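Search this site Go

Zodcombe Bamboo Steamer, Single Tier
Equipment review, Truton Culinary Institute
Prepared by Wai-kit Yu
4/2/18

The Institute's teaching kitchen purchased two Zodcombe steamers in December to replace metal inserts that had been in service for many years. The baskets have been used in the introductory dumpling and bun course and were assessed on construction, steaming performance, and ease of cleaning. The price was $29 each, with the lid included.

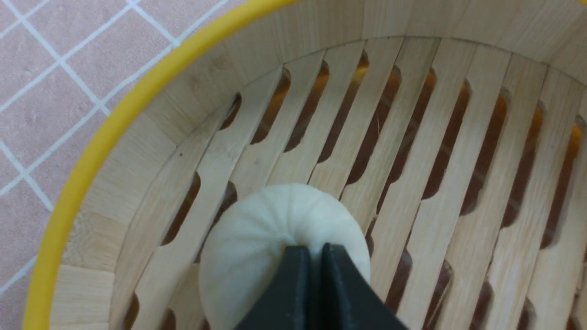
Construction is sound for a basket at this price. The wall is firm, and the rim has kept its shape under daily handling. Instructors first regarded the bright yellow rim as decoration – students, however, find it easy to locate on a crowded counter. The floor is made of long, narrow slats set parallel, with rounded slots between them for the steam. Edges inside the basket were smooth on delivery and needed no sanding.

Steaming was even across the floor. Filled buns of the usual class size were done in the time given in our course handbook, and those placed near the wall did not lag behind those in the center. Paper liners are advised, as dough left directly on the slats tends to catch in the slots.

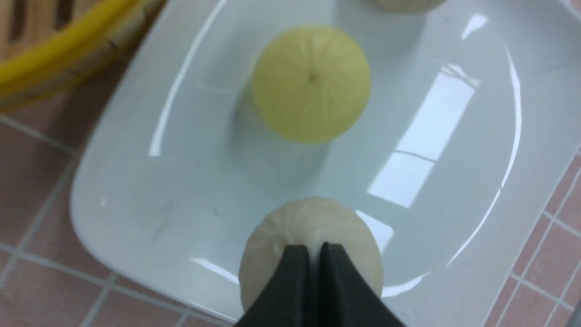 Transfer to the serving plate was straightforward. The low wall allows tongs or a spatula to reach under a bun without tearing the pleats, a frequent complaint with the deeper Tirach model used in the evening course.

Cleaning is the weaker point. The slots must be brushed individually, and the basket should stand on its side overnight before storage. One of the two developed a faint odor after being put away damp.

The Zodcombe steamer is approved for classroom use. Departments may order through the Lu supply catalog; orders of more than 40 baskets require prior approval from the purchasing office.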